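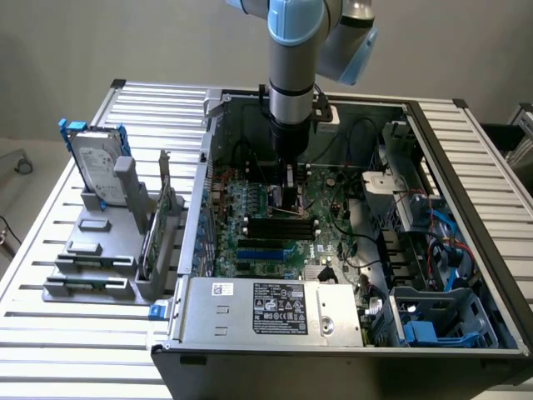
**Unit 3: Can a machine do the chores yet?**
Machines and Everyday Work, handout for the spring section
Instructor: Esther Barasa
Issued 19/01/2024. Please bring it to class, ideally without coffee on it.

### Where we left off

Last time we made a list of jobs people would happily give away. Laundry won by a mile, followed by dishes and "my brother's share of the dishes." Then we asked which of them a machine could take over by next year, and the room got quiet.

This unit moves from the kitchen to the repair bench. The job we'll use all the way through is servicing a desktop computer: side panel off, old parts out, new parts in, panel back on. It's a good test case because it sits halfway between the house and the factory. Plenty of people have done it on a living room carpet with one screwdriver and a cereal bowl for the screws. Plenty of others do it all day for a paycheck.

It is also a job that looks, on paper, as if it had been designed for a robot. The parts are rigid. They come in standard sizes. Each has a slot meant for it and nothing else. Compare that with a fitted sheet, an object that has no front, no back and no intention of helping.

### Some terms

**Task.** The whole chore, as you'd say it to a roommate. "Put more memory in that computer."

**Step.** A piece of the task with a clear start and finish. "Open the latches on the slot."

**Fixture.** Anything that holds a part in a known place so the machine doesn't have to go looking for it. A fixture is a bet that the world will stay put. On a shop floor this bet pays off nicely. In a home with a toddler it does not.

**Compliance.** Give. Your wrist has a lot of it. When a plug doesn't quite line up, your hand wobbles it in and you never notice you did anything. A stiff arm has to be told to wobble, how much, and when to quit.

**Recovery.** What happens after something goes wrong. Most of the course is about this word, whatever the syllabus says.

### The job, taken apart

Ask a person how to put a card into a computer and you get one sentence: "Line it up and push." Colette Tessier, who is teaching the lab half of this course, asked last year's section to write it out as steps small enough for a machine. The shortest list anyone turned in had 36 of them, and it left out finding the slot.

Sorted by how much trouble they cause, the steps fall into rough groups.

**Easy.** Moving through open air. Getting to a spot whose position is known. Doing it again in exactly the same way. Arms have been good at this for decades and are insufferable about it.

**Medium.** Picking up a rigid part that stands where it is supposed to stand. A hard drive held upright is a kind thing to hand to a robot: flat sides, sensible weight, plenty to grip. An expansion card is less kind. It's thin, one edge must not be squeezed, and the metal bracket means the balance isn't where you'd expect.

**Hard.** Pushing a part home. A memory module needs a firm, even push on both ends, and a person knows it's in by a click felt as much as heard. Too little force and the computer won't start. Too much and you have bought a motherboard.

**Miserable.** Cables. They are soft, they spring back, and they are never in the same place twice. A person shoves them aside with the back of a hand while thinking about lunch. For a machine, the back of the hand is a research topic.

### Reaching into things

There's a further problem which students tend to miss until they watch it. Many chores happen inside something: a case, a cupboard, a dishwasher, the space behind the couch. Going in from above is the polite way, and it works as long as everything you want faces up. A desktop tower laid on its side is about as welcoming as a box ever gets. Stand the same tower under a desk, against a wall, with a power strip in the way, and most of the cleverness is spent before the work begins.

So when somebody tells you a robot "can install a hard drive," the next questions should be dull ones. Which way up was the computer? Who took the side off? Where was the drive waiting? Who plugged in the cables afterward? I am told that salespeople find these questions tiresome, so ask them in a cheerful voice.

### Reading for this unit: the Tonddale bench trial

Tonddale is a refurbishing shop that takes in office computers and sends them out again with fresh drives. Two summers back it set up one arm at one bench and kept a log, and the log is better reading than it has any right to be. You'll get a copy in class.

Numbers to have in your head before you open it:

- 1,516 attempts at a single step, logged from start to finish.
- 393 of those needed a person to step in.
- Up to 3 tries were allowed before an attempt was handed over to a person.

You can do the division yourselves. What matters for our purposes is the column marked "reason," filled in by whoever was on shift. The early entries are careful ("part seated at a slight angle, removed by hand"). By August they have become "cable," "cable," "same cable" and, in one case, "you know what."

Look also at what doesn't get logged. The person at the bench loaded the fixture, turned the case the right way around and swept up dropped screws. None of it counts as stepping in. If you read only the totals, you'd think the arm worked alone.

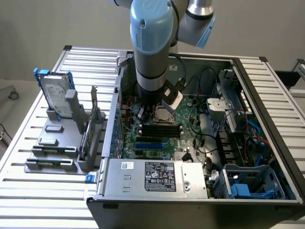
Colette Tessier objects that I grade the machines too harshly, and she has asked for space in the handout to say so. Her point is that a person on their first day at the bench also bends pins, also loses to the cables, and also needs somebody to lay out the parts. "We call that training and buy them a sandwich," she writes. She would like you to compare the arm with a new hire and leave the ten-year veteran out of it. She adds that the trial measured one arm with one gripper, and that a change of fingertips can do more for a result than a year of clever software.

Fair enough, and I've changed question 4 below to suit her. I would only add that the new hire, by the second week, has started moving the cables out of the way before being asked.

### Two ways to cheat, both respectable

**Change the job.** If the machine can't deal with the thing, redesign the thing. Tool-free drive rails were made so that people could swap a drive without hunting for a screwdriver, and they are a help to grippers as well. Dishwashers did the same to dishwashing. Nobody built a pair of mechanical hands to stand at the sink; somebody built a box that throws hot water at plates, and then everyone quietly stopped buying plates with gold rims.

**Share the job.** Give the machine the steps it does well and leave the rest with a person. The Fadow line, covered in Unit 2, works this way. The trouble is in what gets left over. If the machine takes the easy middle, the person spends the day feeding it at one end and untangling things at the other, and this may be a worse job than the one they had. We'll spend a good half hour on this, so come with opinions.

### What about the house?

The home version of the bench trial is Zotbridge, a tidy-up demo we watched a piece of in the first week. Several of you were impressed by how it dealt with the mugs. I was too. Notice, though, that the mugs were all one kind and the counter had been cleared of everything that wasn't a mug. My own counter has not been in that condition since I moved in.

Homes are hard for machines in ways that have little to do with strength or speed. Each one is laid out differently. Things get moved. The owner has strong views about where the colander lives and has never written them down. A shop can spend weeks tuning one step because it will repeat that step all year. You'd replace the drive in your own computer perhaps twice before giving the whole thing to a cousin.

My working answer, then, for the middle of the course: on the shop floor, some steps of some chores, with a person close by. At home, the chores we've already put in a box. I reserve the right to be wrong by the final.

### Questions to prepare

1. Pick a chore you did this week. Write it as steps for somebody who has hands but no common sense. Stop at one page, even if you've only reached the cupboard.
2. Mark each step easy, medium, hard or miserable. Defend one of your miserables in two or three sentences.
3. In the Tonddale log, find an entry where the machine did its own step correctly and the job still failed. Whose failure was it?
4. (Revised for Colette.) Describe how you would test the arm against a person in their first week. What would each of them be told beforehand, and who sets out the parts?
5. Name an object in your home that could be redesigned to suit a machine. Would you still want to own it?

Jacquet, chapter 4, covers grip and force and can be read quickly. Chapter 5 can't. The lab meets in the usual room; wear sleeves that stay up, and leave your own laptops in your bags, as we will be handing out screwdrivers.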